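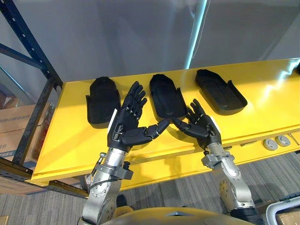 Leite takes the view that a machine which can pick up a molded shell is still a long way from doing a shift. The operations office at Stultholm, which agreed to be interviewed on 18th January, did not dispute this.

"We are asked whether the work can be handed over," the office said. "At present, part of it can be tried. That is as far as we will go." Handling black plastic shells at a yellow bench was chosen as a modest chore, one a new employee learns in a morning.

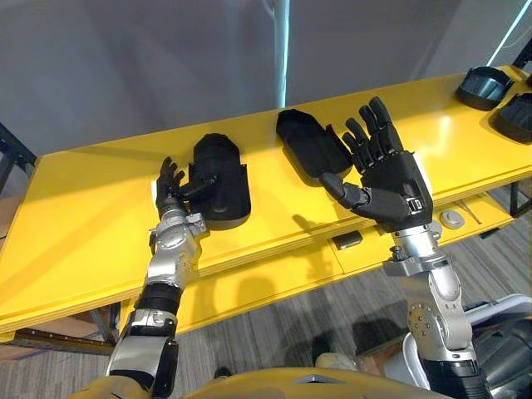

Hovero asked in a written reply why two hands with five fingers are needed when a simple suction cup would lift most parts. The office answered that shop-floor tools and bins were made for people - and that replacing them all would cost more than the trial.

"A shell does not always lie the way you left it," the office said. "A person turns it over without thinking. For a machine, each turn is a separate problem."
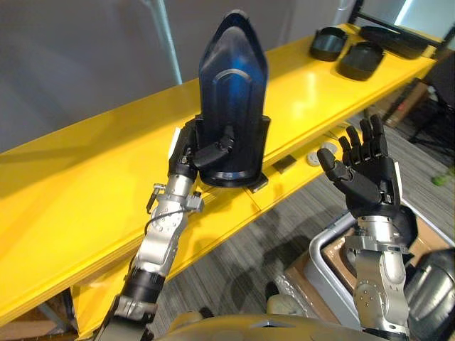

The office has set its own standard: 400 parts in a row without help from staff. It would then ask for roughly 2000 before discussing a regular shift. Neither figure has been reached, and no deadline has been set.

On household chores the office was more guarded. Handuvby has asked about folding laundry and clearing tables. 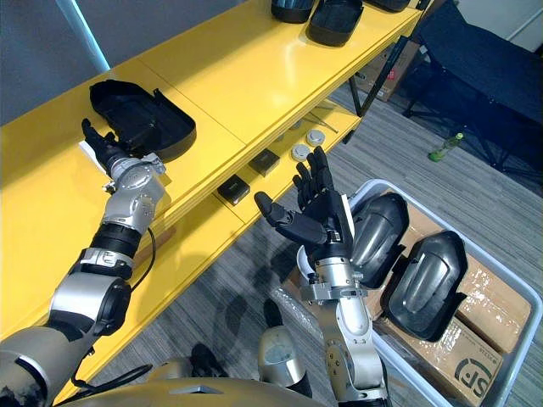

"A home has no fixed bench," the office said. "We would want to see reliable work on the shop floor first." The next review will cover grip, speed and the amount of staff time each trial requires.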